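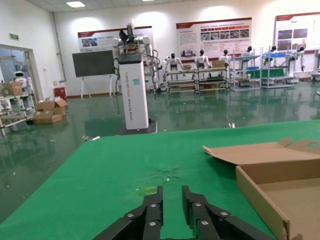
An open box on a green table.

The box came back to Birthe Lauritsen in November, which was the month she had always liked least, and it came back empty.

She had lent it to Benedito Brandão full, with forty of her mother's letters inside, tied in bundles with kitchen string, and he had carried it down the hill to Fendwood under his coat because it was raining and he was that kind of man. He was going to read them, he said, and put them in order, and maybe find out at last who Ladefoged was. Her mother had mentioned Ladefoged in nearly every letter (Ladefoged has a cold, Ladefoged won't eat the fish, I have quarreled with Ladefoged over the window) and never once explained him.

"Where are they?" Birthe asked, when she had lifted the lid and looked, and then looked again, the way you do.

"At my place, on the piano," said Benedito. "I only brought the box because you said you missed having it on the shelf."

She had said that. She had said it on the telephone, late, when she was tired and a little sorry for herself, and she hadn't supposed anyone would take it down as an instruction. But there he stood on the mat with his hat dripping, so she made coffee, the strong kind from Wellitz that she kept for company, and cut the last of the plum cake into two pieces that were not quite equal and gave him the bigger one.

"Well, go on," she said. "Who was he?"

Benedito took his time. He wiped his glasses on his scarf, which only made them worse, and he ate some cake, and he told her that he'd had to read as far as the summer letters before he was sure.

"He was a goose," he said.

Birthe put down her cup. She thought of her father, who had gone quiet whenever the name came up, and of her aunt, who had once left the room over it, and of all the years she had spent building a tall sad gentleman with a mustache, a lodger perhaps, or something more than a lodger.

"A goose," she said.

"A very difficult one. He bit your father on two occasions. Your aunt he bit more than that."

She laughed until she had to hold on to the table, and then, because it was November and the light was already going, she cried a little too, and Benedito looked politely at the stove. When it was over she blew her nose and set the box back on its shelf, and asked him whether he would mind very much walking her down to the piano before supper.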